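**Hot rollers in 2000s-type hair — worth it or am I kidding myself?**

**kadri_strazds**

Okay so I bought a secondhand set of Plalik hot rollers in June and I've been trying to get that big bouncy blowout look that was everywhere when I was in middle school. My hair is fine, straight, and a bit past my shoulders. I put them in while I do my makeup, take them out, and for an hour I look amazing! 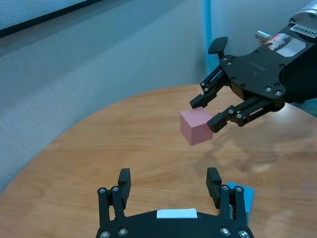
And then lunch comes and it's flat again. I've tried mousse (the Brista one in the tall can) and I've tried hairspray on each section before rolling, which made it crunchy and kind of sad. My mom swears by setting lotion but I can't find the one she used. Do I need smaller rollers? A perm? A different head?

**raimonds_j**

Smaller rollers, yes. Also leave them in until they're stone cold. I did sets for stage shows for years and everybody pulls them too early. Clip, walk away, go eat breakfast.

**DaliaSepp**

Disagree on smaller! On fine hair the little ones give you ringlets, and then you spend the morning brushing them out. Keep the big ones on top and use 3 medium ones at the back. What's killing it is the mousse, that Brista stuff is heavy. I paid way too much for mine and it went to my sister.

**kadri_strazds**

Ha, okay, I do pull them early. Guilty. They still feel a little warm when I take them out and I'm always running for the bus. Dalia, are you using anything at all then? I tried one day with nothing and it slid right off the rollers — maybe my hair was too clean, I'd washed it that morning. 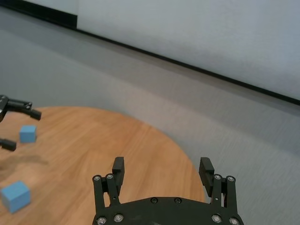 **ausra_s**

Day-old hair, always. Wash at night, sleep on it, roll in the morning. And I'm with Raimonds on size, sorry Dalia, mine drops into a nice loose wave by noon if I start tight.

**DaliaSepp**

Yours is thick though, Aušra! Totally different thing. Kadri, a bit of dry shampoo at the roots, nothing else.

**raimonds_j**

Dry shampoo under heat smells awful. Just saying.

**kadri_strazds**

Washing tonight, small ones on the left and big ones on the right tomorrow. Will report back before lunch and after.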